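Trash night, or how I finally cleared the table

October 10, 2018

Quick one because I have to be out the door by seven and I haven't even found my other shoe.

So the kitchen. Rhonda Perron is coming Friday to see the apartment (she might take the room while I'm in Istilia) and the table has been a dumping ground since July. Mail, wrappers, bags of bags, a receipt from Adorgate for $41 that I can't explain. Did it all last night. Fifty-eight minutes, timer on, no phone.

Rules were simple. Anything empty goes. Anything with crumbs in it goes. Anything I have to think about for more than a few seconds goes in the drawer, and yes the drawer is now a problem.

New liner first, the green ones, folded way over the rim so it doesnt slide down when something heavy goes in. I used to skip that part and then spend ten minutes fishing the edge back up with two fingers. Gross. Pull the bin right up next to the table too. Less walking, less dropping things on the way.

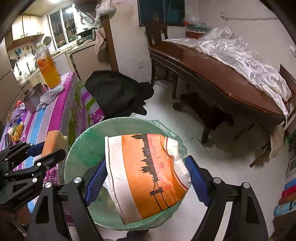
Wrappers are always the worst of it. I keep them because I like the pictures on them, skylines, little towers, whatever, and then they get creased and I never look at them again. Wumpini says to cut out the nice bit and toss the rest. Tried that once. Ended up with an envelope of nice bits. No more envelopes.

Kept the striped tablecloth on. It's loud, purple and magenta and all that, but it hides juice and I am a person who spills juice. The tall pitcher stays out as well, it doesn't fit in any cabinet I own.

Still to do: under the sink, the drawer (see above), the shelf where the Flanix catalogs live, and the box from 601 downstairs that got left with me by mistake. Wumpini if you're reading this please come get your pans.

Also need more liners, down to the last few. And the lightbulb over the stove is flikering again.

OK shoe found. More Friday if Rhonda says yes.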